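Skirudico - eine Sammlung alter Haushaltsrezepte zum Einlegen und Fermentieren

LIESMICH zur Datensammlung

Schön, dass Sie hergefunden haben! Skirudico ist über mehrere Winter hinweg am Küchentisch gewachsen, aus Heften, losen Zetteln und Rückseiten von Kalenderblättern, und enthält inzwischen 2684 Rezepte rund um Sauerkraut, Salzgurken, Senffrüchte und alles, was man sonst noch in Salz, Essig oder Zucker haltbar machen kann. Der größte Teil stammt aus dem Nachlass der Haushaltungsschule Plirmont, der Rest aus dem Bestand Marchal, der handschriftlich ist und uns entsprechend viele Abende gekostet hat.

Aufbau

Die Sammlung besteht aus zwei Tabellen. In rezepte.csv steht je Zeile ein Rezept, mit Titel, Zutaten, Salzmenge und Wortlaut der Anleitung. In masse.csv sind die alten Maßangaben aufgelöst, soweit uns das gelungen ist - ein "Schoppen" war leider nicht überall derselbe Schoppen. 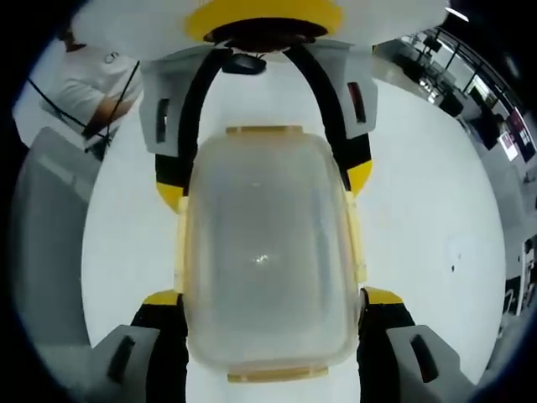
Beide Dateien sind in UTF-8 gespeichert, Trennzeichen ist das Semikolon. Leere Felder bedeuten, dass die Vorlage nichts hergab, und bitte nicht, dass man das Salz weglassen darf! Die Spalte "herkunft" kennt die Werte plirmont und marchal.

Abschrift und Schreibweise

Wir haben buchstabengetreu abgeschrieben, also auch "Cucumern" und "Essigg", wo es so dasteht. Wer suchen möchte, nimmt besser die Spalte "titel_neu", dort ist alles in heutiger Rechtschreibung. Unleserliche Stellen tragen ein Fragezeichen in eckigen Klammern, und im Bestand Marchal sind das auf manchen Seiten etliche, weil die Tinte dort sehr verblasst ist.
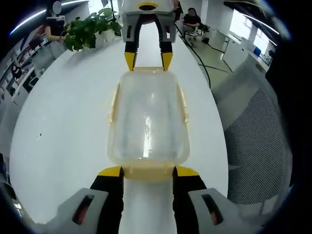 Bei etwa 5 Prozent der Rezepte fehlt die Salzmenge ganz. Wir haben lange überlegt, ob wir sie aus ähnlichen Rezepten ergänzen sollen, und es am Ende gelassen. Zum Nachkochen sollte man in diesen Fällen ohnehin ein heutiges Rezept danebenlegen, auch der Sicherheit wegen.

Rückmeldungen

Über Korrekturen freuen wir uns sehr, am liebsten mit Rezeptnummer und einem kurzen Satz dazu. Gelesen wird montags, die Antwort kann also ein paar Tage dauern.

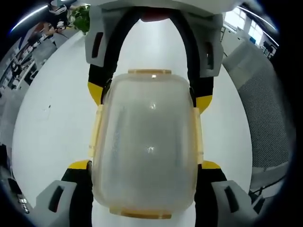 Hater schrieb uns dazu, die Rote Bete sei in der Maßtabelle schlecht weggekommen, ein "Hafen voll" müsse deutlich mehr gewesen sein als bei uns angegeben. Das kann gut sein, und wir haben die Zeile vorerst als unsicher markiert.

Nutzung

Frei für private und schulische Zwecke, bitte mit Nennung von Skirudico. Für gedruckte Kochbücher melden Sie sich vorher kurz bei uns.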